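Workshop notebook, 2025-12-13

Adhesive shelf life, second pull from the Kunar batch

Opened the last of the cartridges stored since September. Lap shear coupons bonded to the usual procedure: abrade, wipe, bond, clamp overnight. 17 coupons made, 12 usable. The other five had bond lines too thick at one end. I think the shims are worn.

Mean failure load on the usable ones is almost 9 percent under the fresh material. Mostly cohesive failure, a few mixed at the overlap ends. Nothing peeled clean off the metal, so surface prep is probably fine and the drop belongs to the resin. The Sondton cartridges have not been opened and should stay in the cold cabinet until the shims are replaced.

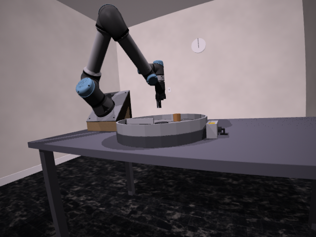
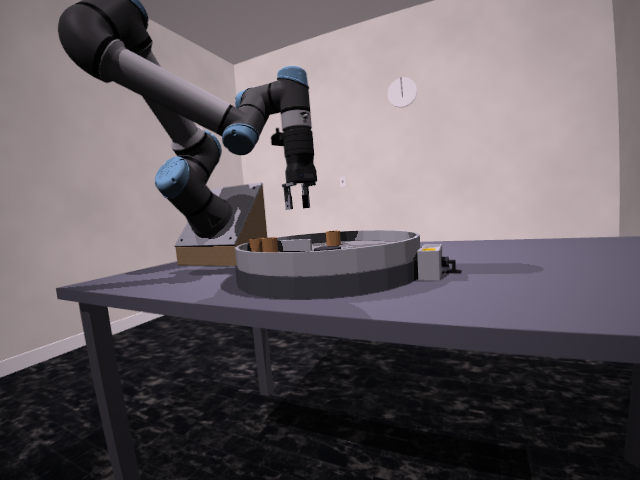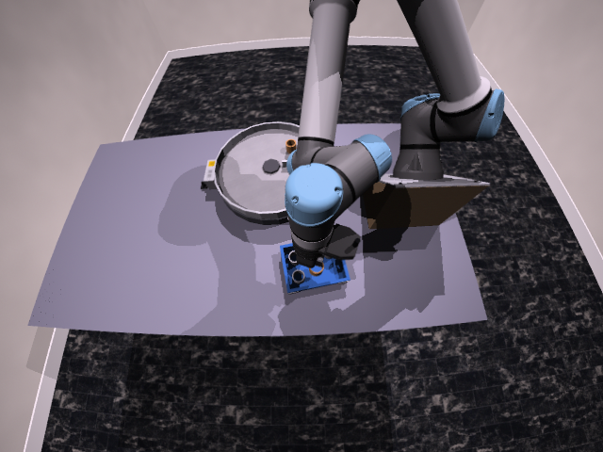
Rendered views, gray arm with light blue joint caps over a table.

Ignacio Castaño
Materials technician, Wurnby workshop

Coupon 241 is the odd one. Load trace has a step early on, then climbs normally. Could be grip slip. Fracture face looks the same as its neighbors under the loupe. Left it in the mean for now and flagged it in the sheet. Without it the mean moves very little.

Mix ratio checked by weight on two shots from the same nozzle, both within the supplier limits. First shot discarded as usual. Room humidity was not logged because the meter battery was flat. Replaced.

To do:
Order shims, same thickness as before.
Recut coupon blanks from the remaining sheet and deburr both long edges.
Repeat 241 geometry with new grip faces.
Ask Kunar whether the retest date on the label counts from fill or from shipment.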